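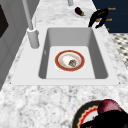

*One plate, still in the sink. White marble, reddish-orange rim, a bit of supper left over.*

# The Soak

Every house has a soaker. Somebody who puts the plate in the sink and walks off, and somebody else who can't stand it. I've been both. Same marriage, even.

Went up to Flustalthorpe in May to ask people how they wash dishes. Small town, one main street, 600 households give or take the summer places. Why there? The town water is hard as nails and the rates went up 21 percent in one go, so everyone had an opinion before I got my notebook out.

First stop, the diner. Lunch rush. The woman on the dish line let me stand in the corner as long as I kept my elbows in. Scrape, rinse, rack. No soaking, ever. "Soaking is for people with time," she told me, and went back to the spray hose. Hot water all day, hands like a catcher's mitt. She goes home and leaves her own plates till morning.

## Scrapers and leavers

The scrapers are the strict ones. Crumbs in the trash, sauce wiped with a paper napkin, then the sink. They talk about drains a lot. One retired plumber on Jullska Street showed me a coffee can of things he'd pulled out of traps over 37 years. Olive pits. A thimble. Rice is worse than grease, he says, and he got pretty worked up about rice.

Leavers are calmer. Egg, they'll tell you, comes off by itself if you give it an hour. Cold water for egg, by the way, and for anything with flour in it. Hot sets it. I had that backwards my whole life. Tomato is the other way round, hot and fast, before the oil gets a grip on the glaze.

Then cheese. No agreement on cheese. Two sisters I met outside the hardware store had stopped speaking over a lasagna pan for most of a winter, and they were only half kidding about it.

## The basin people

The older houses on the Murín side of the creek mostly have one sink, no machine, and a plastic tub that sits inside it. Fill the tub once, glasses first, silverware, plates, pots last. Gray water goes on the tomatoes. A man there keeps a log of his meter in pencil on the pantry door. Last winter he used 1,014 gallons in a month, for two people, laundry included, and he'd like that number printed. So there it is.

His kids bought him a dishwasher. It's in the garage with paint cans on it.

I asked him what he does with a plate that's really stuck. Baking soda, a wet rag laid flat on top, go watch the news. Come back and wipe. He was definate about the rag.

## What I do now

Bought a brush at the Nudow store on the way out of town, the long-handled kind with stiff bristles, four bucks. Threw out the sponge. Everybody up there hates the sponge, the diner woman most of all, she called it a swamp.

Cold water on the egg plates. A scrape first, most nights. Some nights not, and its there at breakfast next to the coffee cups, and whoever gets up first deals with it.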